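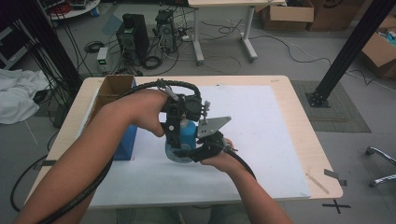 Anico opens packing workroom in Grardale

GRARDALE, 2 Jan 2024 - Anico has opened a workroom in Grardale where household goods are boxed, handled and unboxed before their packaging is approved for shipping. The room will take items from small sellers, starting with bottles and other drinkware.

Search this site Go

Work is done at a light wooden table with open cartons and sheets of white foam board. Each item is checked for fit in its box and for how easily it can be lifted out by hand. Outer layers of paper and card are checked too, as torn edges are a common reason for returns.

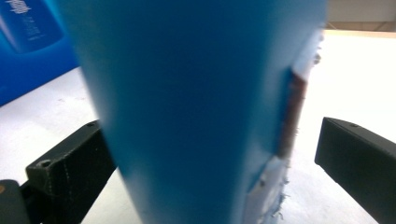
Sellers receive a two-page report within 10 working days. It lists any tears or scuffs and suggests changes to the box or the padding. Items are sent back with the report - the workroom keeps none of them.

Lockyer, a kitchenware shop in Narnent, is the first customer and has booked checks on five products. Anico expects to handle more than 1000 items in the first year. Bookings for other sellers open in February.

Shares 10 Comments 2

Related items
Choosing a box for drinkware
Anico moves its Narnent office
How to send items for a packing check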